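The Long Table Comes to Ultholm

By the time the second location of Jamine opens its doors in Ultholm, the town will have gone four years without a restaurant that stays open past nine. The old furniture showroom on the corner of the square has been a tax office, a place that sold aquariums and, for one confusing winter, both. Now it has a hood vent and a liquor license, and people slow down when they walk past it.

The plan was announced in June. Jamine, which built its name on braised lamb, flatbread and a refusal to take reservations, would move into the front of the building. Nechyporuk, the bakery that has been feeding the early shift from a takeout window on the river road, would take the back. They would share a kitchen, a walk-in cooler and a dishwasher, a level of commitment that has ended plenty of marriages.

The bakers get the ovens from midnight until ten. The cooks get them after that. Both sides describe this arrangement as simple, and both have taped a schedule to the wall. The schedules don't match. When I visited, a tray of rye rolls was resting on the one shelf the lamb was supposed to go on, and a conversation was being held about it in very polite voices.

The building gives them 2,000 square feet to fight over. Most of it goes to the dining room, where the plan is a single communal table running nearly the full length of the space, with smaller ones by the windows for those of us who came out to dinner to avoid meeting people. I asked whether the town was ready for communal seating. I was told the town has been going to the same pancake breakfast for decades and has survived it.

The menu will be short. Lunch is soup, two sandwiches and whatever the bakery made too much of. Dinner adds the lamb, a whole fish, a plate of pickles that costs more than you expect and is bigger than you expect, and a cabbage dish that regulars at the first Jamine talk about the way other people talk about their college years. Dessert is poppy seed roll. If you don't like poppy seed roll, dessert is coffee.

Orders will run through Pondex, a tablet system that both kitchens agreed on after a long trial of shouting. During a practice dinner for friends and family, Pondex sent every ticket to the bakery, which responded by making a great deal of toast. The fault has been fixed. The toast was very good, and there's talk of keeping it on the menu.

Not everyone is charmed. An online petition about parking picked up 1,143 signatures, an impressive total for a square with a free lot behind it. A rival petition, asking for the place to open sooner, reached 1,541. Neither has any legal force, though both have been printed out and are hanging in the hallway by the restrooms, where they can be compared at leisure.

Opening night is 2024-12-31, a date chosen by somebody who has clearly never worked New Year's Eve. There will be one seating and one menu, and the bakery shift starts at midnight as usual. Anyone still at the table then will be offered a roll and, I suspect, an apron.
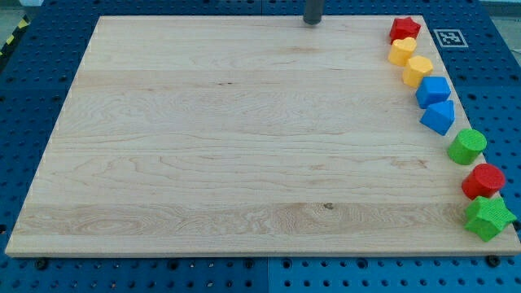 Pale wood, with one small dark knot.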